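Ponholm Residence Forum
Board: Housekeeping and Room Standards
Thread: Clearing small tables before linen service – request for comments

Posted by Veerle Hermans (Housekeeping Supervisor)
2 June 2018

Colleagues and residents,

The current room guide states that housekeeping staff will remove waste "from bins only." Several members of the team have asked whether this wording should stand. At present, if a resident leaves wrappers, cups or bottles on a table, the attendant is expected to work around them. The tablecloth is then not changed, and the room is recorded as incomplete.

I propose the following replacement text for section 6 of the guide: "Attendants will clear evident waste from tables and bedside surfaces before changing linen. Items of uncertain status will be left in place." Comments are invited from all residents and staff until the end of the month.

Veerle Hermans

Reply by F_Jacobs

I support the proposal in principle. My reservation concerns the phrase "evident waste." An attendant once disposed of a folded sheet of paper from my desk that held a telephone number I needed. It was, I concede, quite crumpled. I would ask that paper of any kind be excluded.

Frans Jacobs, second floor

Reply by roos_vdl

With respect to Mr. Jacobs, excluding all paper would defeat the purpose. Most of what is left on tables is paper or thin plastic. I would suggest that paper which has been rolled into a ball may be removed, and that flat or folded paper may not. This is a distinction that any attendant can apply without opening the item.

Reply by AnalynEstrella (Linen Room)

I would like to add a point from the linen side. The lace tablecloths are the difficulty here. We have 14 of them in regular use on the round tables, and they cannot be treated like the plain cotton ones. When a cloth is pulled away with things still on it, small pieces catch in the openwork and the embroidery. We then find them in the wash.

For that reason the Linen Room would prefer a fixed order of work, to be printed on the card inside the linen cart. My draft is as follows.

1. Open the curtains and switch on the ceiling light.

2. Place the waste bag on the floor beside the table. Do not place it on the bed or on the cloth.

3. Pick up bottles first, one at a time. A plastic bottle that has been cut open should be held by its uncut part and kept away from the duvet and the lace, where a sharp edge may pull a thread. Wrappers, paper balls and small cups follow, and thin plastic bags go last.

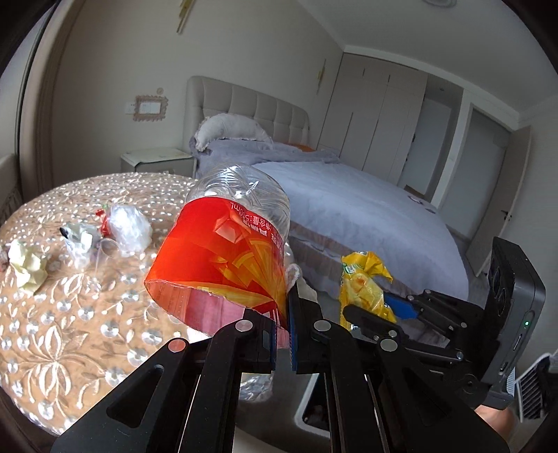

4. Lift the cloth by its edge toward the middle, so that crumbs stay inside, and shake it over the waste bag.

5. Check the bedding along the headboard for small items before the duvet is straightened. Anything found there is placed on the cabinet for the resident.

6. Lay the clean cloth and sign the card.

I would be grateful for corrections, particularly to step 3.

Analyn Estrella

Reply by F_Jacobs

Thank you for the draft. Regarding step 3, I must question the treatment of cut bottles. I cut mine down deliberately and keep pencils in one. Under this procedure it would be gone by noon. A bottle that has been cut open is, in my view, an item of uncertain status.

Reply by S_Onu

I do not agree. A cut bottle standing upright with pencils in it is plainly in use. A cut bottle among used wrappers is plainly finished with. We should not write a rule that treats the two alike, and I believe the attendants can be trusted to tell them apart.

I do share the concern about plush duvets. Ours is the same soft type, and it shows every snag. Could the guide state whether the bed or the table is to be done first? My own preference is the table.

Silviu Onu

Reply by roos_vdl

Table first, certainly. If the bed is made first, whatever falls during the clearing has to be shaken off it again. I would also remove the ruffled pillows before starting. They gather dust at the seams and should be brushed separately.

Reply by Veerle Hermans (Housekeeping Supervisor)

I am obliged to all who have written. The following points will be taken into the revised text:

– Flat or folded paper stays. Paper rolled into a ball may be removed.
– Containers holding anything other than waste stay, whether cut or whole.
– The table is cleared before the bed is made.

The matter of the pillows will be considered separately, as it affects the time allowed per room. I remain unpersuaded that brushing is needed at every visit.

Ms. Estrella's order of work will be tried on the first floor in July.

Reply by roos_vdl

I note the decision on pillows and would ask that my disagreement be recorded. Every second visit would be an acceptable compromise.

Reply by F_Jacobs

The revised wording is acceptable to me. I have moved the pencils to the windowsill in the meantime.

Reply by AnalynEstrella (Linen Room)

The cards for the first floor carts are being printed this week. Step 3 now reads "empty bottles first." Residents who wish to keep a container may leave a note beside it – flat, please.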